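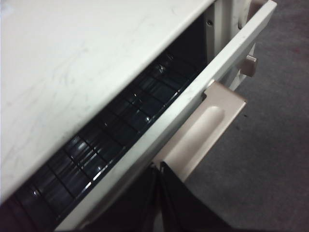
According to a reader in Prurkholm, the inquiry into the July detentions has had the arrest logs for months and should have published them before taking any oral evidence. The comment was among 23 written responses posted on Thursday with the inquiry's first procedural note.

The note, dated January 30, 2020, sets out how the panel will handle complaints from members of the Skokureck minority held after the march in Drerthorpe. Police detained 243 people under the public assembly order. Most were released without charge within two days. The note gives no figure for those held longer, and says the custody records for two sites are still being compared.

Under the terms of reference, the panel may examine the lawfulness of each detention, access to interpreters and the conditions in which people were held. It may not make findings of criminal liability. Where evidence points to an offence, it must be passed to the prosecuting authority with a written summary.

Eleven complaints have been accepted for full examination in the first stage. Those concerning interpreters will be heard together, as they raise the same question: whether a telephone service met the duty to explain the grounds of arrest in a language the detained person understood. The police submission argues that it did. Lawyers for the complainants say calls were shared between several cells and that no record was kept of what was translated.

The Morgan legal centre, which acts for most of the complainants, has asked for the deadline for further statements to be extended. Its application refers to 300 pages of police material disclosed last week, part of it redacted. The panel will rule on the redactions first and on the deadline afterwards.

Hearings will be held in public in Drerthorpe. Witnesses may apply to give evidence under a cipher, and applications must state the risk relied on. Transcripts will be issued in English and Skokureck.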